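Pennington Community Kitchens: Hire and Membership
Frequently asked questions

Last updated March 17, 2023

Who may hire a kitchen?
Any resident, club or small business in the Pennington district may apply. Applicants must be 18 or over and must name one person who will remain on site for the whole of the booking.

What does membership cost?
Annual membership is £100. A refundable deposit of £300 is taken with the first booking and is held until membership ends. Deposits are returned by bank transfer within 28 days.

Which kitchens are available?
There are two. The Lustenel Road kitchen is suited to baking and cold preparation. The Skivia Lane kitchen has gas burners and a larger cold store – it is usually booked several weeks ahead.

How do I make a booking?
Bookings are made through the Votus online system. Members who cannot use the system may telephone the office on weekday mornings. A booking is not confirmed until a reference number has been issued.

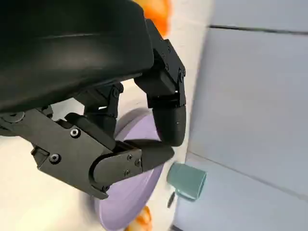
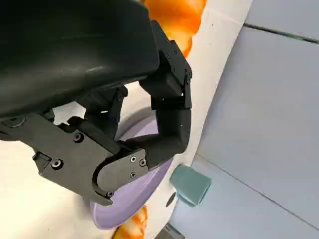
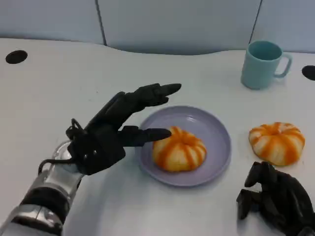 Can I change or cancel a booking?
Changes may be made without charge up to seven days before the start time. After that, half of the hire fee is payable. The full fee is due if notice is given on the day itself.

Do I need a food hygiene certificate?
A certificate is required if food is to be sold or served to the public. Please upload a copy before your first session. Members cooking for their own household are exempt.

May I leave ingredients overnight?
Dry goods may be left in a labelled locker. Chilled food may be stored only between bookings on consecutive days, and anything without a name and date will be thrown away.

How is the service funded?
Hire fees meet most of the running costs. The remainder comes from a yearly grant, which for the present year is £4,000.

How do I make a complaint?
Complaints should be sent in writing to the office at Lustenel Road. A reply will be given within ten working days.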